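Clearing out the kitchen, and what we kept

2025-01-17

We moved to Stotthorpe in September with far more kitchen stuff than the new kitchen could hold. The old place had a pantry. The new one has five cupboards, and one of those has the boiler in it. I put off dealing with this for months and lived with boxes in the hallway, and last week I finally opened them all.

My method was simple. Everything came out onto the floor, and anything I hadn't used since the move had to have a reason to stay. I found three can openers, a fondue set with no forks, and a bread machine I bought used for 35 dollars and ran maybe twice. The bread machine went first. A man from Firnham drove over for it the same evening.

Condiments were the second job. I had been paying to refrigerate a lot of jars with half an inch left in them. I threw out two mustards, a chutney with no readable date, and a hot sauce that had turned brown. Ketchup stays, obviously. My kids would eat it on toast if I let them.
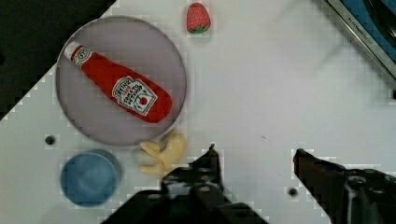

The one ketchup bottle that never needs refilling.

After that I did the plates. I had been keeping two full sets, one of them a wedding present from my aunt, and I don't think we have ever sat more than eight people at a table. I kept the everyday set and four of the good dinner plates. The rest went to my brother-in-law, Babar Sial, who has just rented his first apartment without roommates and was eating out of a saucepan. He took the gravy boat too. I didn't ask what for.

It took me a while to decide how to store what was left. I tried one of those wire racks that stand the plates on edge, but it was too tall for the shelf by a finger's width, so back it went. Now they are just stacked, big ones at the bottom. The bowls sit next to them and the mugs hang on hooks I screwed into the underside of the shelf. I drilled right through on the first hook and had to fill the hole.
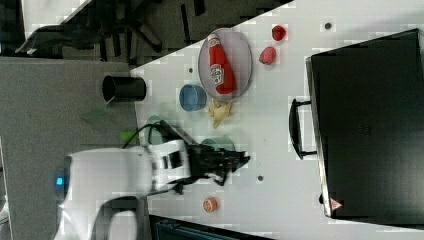
The spices went into a drawer, lying down, with the labels up. I had read about doing this and thought it was fussy, but I like it. I can see the cumin now. I also learned that I own four jars of paprika. Two were unopened and I gave one of them to the neighbor, who gave me a bag of lemons, so I suppose I am ahead.

Pans were harder. I have a Telter skillet that has been with me since college and it is in poor shape, with a loose handle and a dark ring that doesn't scrub off. My wife wanted it gone. I tightened the handle and it is back on the stove. We did get rid of the big stockpot, which only ever held other pots.

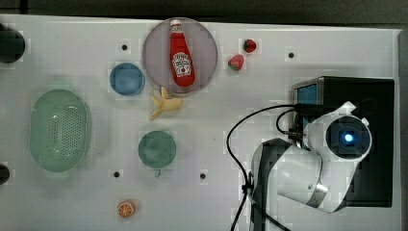 Fruit has been a problem ever since we got here, because the counter gets the afternoon sun and anything left on it goes soft in a couple of days. At the old place the bowl sat in a cool corner and I never thought about it. I now buy less and shop more often, and I keep the bananas away from the window. I would like them to hold up as well as a toy one, which can lie there half peeled next to a pink plate for as long as you like. Ours are brown by the time anyone wants one, and they end up in the freezer for banana bread. I make that by hand now, the machine being in Firnham.

The last box was the one marked "misc," and it took longer than all the others. It had birthday candles, takeout chopsticks, a corn holder with no partner, the manual for a blender we no longer own, and a jigsaw of 1000 pieces that somebody had packed with the dish towels. I found the receipt for the table in there as well. I'm keeping that. 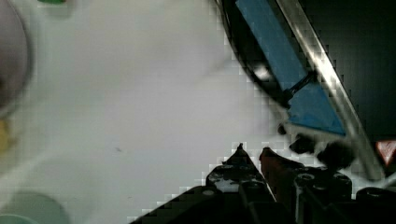 The table is the thing I worried about most when we moved, and it has turned out fine. We bought it from Krajčí, a small shop that was closing down, and it only just fits between the wall and the back door. I had wanted dark wood. My wife wanted something lighter for a room with one window, and she was right. A big white tabletop does brighten up under whatever light there is, even if one corner stays a bit in shadow. It also shows every crumb, so I wipe it more than I ever wiped the old one.

Still to do: the drawer under the oven, which sticks, and the top of the fridge. I also have to find a home for the fondue set. If you have spare forks and live near Stotthorpe, leave a comment and it's yours.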